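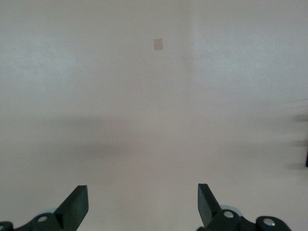 Pale surface with a small tan patch.

Land Use Planning for Non-Planners
Session 8: Zoning bylaws, variances, and the people who show up about them
Instructor: Sandrine Roussel
Handout for Wednesday, July 8, 2026

Where we left off

Last session ended with the comprehensive plan, the long document in which a town says what it would like to be when it grows up. Lellville's version, which you were asked to skim, says it would like to be walkable, affordable, leafy, and open for business. Most plans say this. The zoning bylaw is where a town finds out which of the four it meant.

A plan sets policy. A bylaw sets rules. If the plan says "encourage a mix of housing types" and the bylaw allows only detached houses on large lots, the person at the permit counter goes by the bylaw. Keep this in mind when you read the Plulside file, where the two documents have been disagreeing since the last plan update.

What a zoning bylaw contains

Definitions. Dull, and the first place a lawyer looks. Lellville spent most of a hearing on whether a covered deck is part of a building. (It is, if the roof is attached. Bring this up at parties.)

Districts and the map. Every parcel is in a district. A few are in two, usually where a line was drawn down the middle of a creek and the creek later had other ideas.

Permitted and discretionary uses. A permitted use that meets all the standards must be approved. A discretionary use may be approved, with conditions, or refused, with reasons. Students mix these up every year. So do applicants, and one or two board members.

Development standards. Setbacks, height, lot coverage, parking. These produce most of the arguments.

Procedures. Who gets notice, how far out, how long they have to respond, and where an appeal goes.

Variances

A variance relaxes a standard for one property. It does not change the use. You may be allowed to build closer to the lot line; you may not be allowed to open a tire shop there.

The usual test in Lellville has 2 parts:

(a) Something about the land itself makes the standard unusually hard to meet. Slope, shape, and a buried pipe all count. Having already poured the foundation does not.

(b) The change would not unduly interfere with the neighbors' use and enjoyment of their property. "Unduly" is carrying a lot of weight in that sentence and you should expect to be asked about it.

Case: the Ginetti garage

Ginetti, a small repair business, owns lot 787 on Hennessy Road in Plulside. The lot is a wedge, wide at the street and narrow at the back. The owners want to replace a storage building and asked for a reduced rear setback. Repair shops are a discretionary use in this district, and the existing one was approved years ago.

Notice went to 110 addresses. The board received eight letters. Read them all, including the one about the geese.

Josiane Barbier, who lives behind the lot, objects to noise, traffic, and the color of the proposed siding. Only part of this is about the setback. Thibault Moulin, across the road, supports the application and takes up three pages to say so, mostly about his truck. Baldur Blöndal wrote the staff report, which recommends approval with a fence and a limit on outdoor storage. His drainage paragraph is better than it needs to be and worth copying for your own assignment.

For discussion

Does the shape of the lot satisfy part (a)? Would your answer change if the owners had created the wedge themselves by selling off a corner?

Which of Barbier's concerns can the board consider on this application? Where would the others properly go?

Suppose the board refuses. Draft two sentences of reasons that would survive an appeal. "We didn't like it" has been tried.

Before next session

Read the subdivision chapter up to the section on reserves. Ludivine Aubert will take the class while I am at a hearing, and she does ask people questions by name.

The written assignment is a staff report on the Ginetti file, four pages at most. Attach a site sketch with a north arrow. Reports without a north arrow come back unread, a policy I adopted last November after a very confusing weekend.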